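Progress Report: Working Rules for Hand-Held Gripper Recording in Private Homes

Submitted to: Golnar Kazemi, Program Manager, Dirkomo
Submitted by: Natalie Pickering, Drallico
Date: 9 December 2021

Status

The draft rules have been in use at both sites, Pellton and Seyoum, for the whole reporting period. Version 2 replaced the first draft in May. Most of the work since then has gone into getting operators to follow the rules the same way at each site, and into fixing the sections that were hard to follow in a lived-in home.

We are on schedule for everything in the work plan except the section on shared households, which is covered under Open Items.

Recording to date

Operators have logged 1722 recordings under version 2. Of these, 449 have been through the full review, which means two people checked the recording against the rules separately and then compared their notes. The rest have had the basic check only. Farah Sembiring runs the review at Seyoum and Anca Mocanu runs it at Pellton. They swap a batch at intervals so that neither site is always marking its own work.

What the rules cover now

Consent. Every adult who lives in the home signs before the first recording. The form lists the rooms by name. A room that is not on the form is not recorded, and its door is closed before work starts if that can be done without disturbing the household. Consent can be withdrawn at any point, and the operator then stops and calls the site lead.

Personal items. Operators walk through the room with the resident before recording. Mail, medicine, family photos, screens and anything with a name or address on it are moved or covered. The resident decides where things go. Operators do not open drawers or cabinets that are not part of the task.

Equipment. The finger pads are wiped and looked over before each session. A pad that is lifting, split or marked with grease is replaced before the tool is used on fabric. The linkage is opened and closed through its full travel, and any catch or looseness goes in the log. A tool with a logged fault stays out of use until the site lead has signed for it.

Handling soft goods. This section has grown the most. Clothing and bedding belong to the resident unless the form says otherwise. The operator closes the fingers slowly, does not pull against a snag, and opens the fingers fully before moving away. Items with beads, lace or loose trim are left out. Frayed ends are allowed if the resident agrees, but any fraying is noted before the first grasp so there is no argument later about who caused it.

Operator conduct. A session ends at the time on the form even if the task list is not finished. Operators work in the room they were given and ask before moving furniture.

Changes made in this period

The first draft asked operators to clear the whole room before recording. Residents did not like it and it took longer than the recording did. Version 2 asks only that the work surface be ready and personal items be dealt with. Shelves, plants, clothes racks and ordinary clutter can stay where they are. Gadisa Gebremichael rewrote that section and trained both sites on it.

We also dropped the rule that required a hard table. A bed or sofa is an acceptable surface for fabric tasks, provided the cover is smoothed first and the operator can reach the item without kneeling on it.

The log sheet has been cut to 11 fields. The old sheet had separate boxes for faults, pad condition and cleaning, and operators were filling in one and skipping the others. These are now a single block at the top.

Problems found in review

The most common finding is a missing pad check. The check may well have been done, but if it is not on the sheet we count it as not done. Pellton has been worse than Seyoum on this, and Anca Mocanu now collects the sheets at the end of each session instead of weekly.

The second finding is names and labels left in view. These are usually small things on shelves at the back of a room. The recording is held until the area has been blurred. We have asked operators to do the walk-through from the position they will stand in, with the tool raised.

A smaller number of recordings were set aside because the operator kept going after a garment caught. No damage was reported by residents, but the rule is clear and both operators repeated the handling module.

Open items

Shared households. We do not yet have good wording for homes where one adult agrees and another is away for a long period. For now we do not record in them. A draft will come to Dirkomo with the next report.

Pad replacement. The rules say when to replace a pad but set no maximum age. Gadisa Gebremichael is keeping a record of pad life at both sites so that we can propose a limit.

Budget. Spending is within the approved lines. We request no changes.
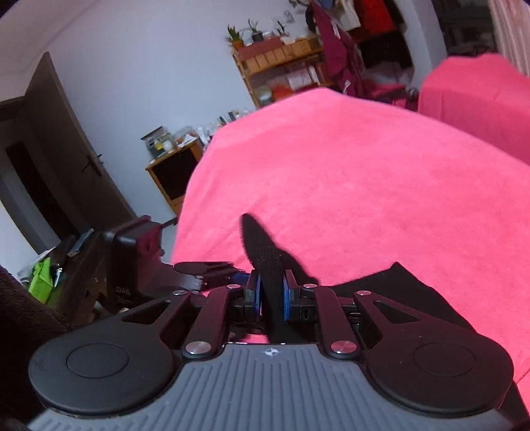
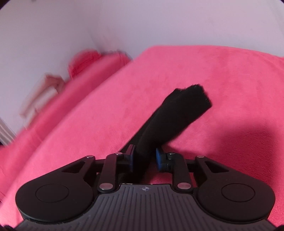
Fabric handling with the hand-held gripper over a pink blanket. Both pictures were taken in the same home.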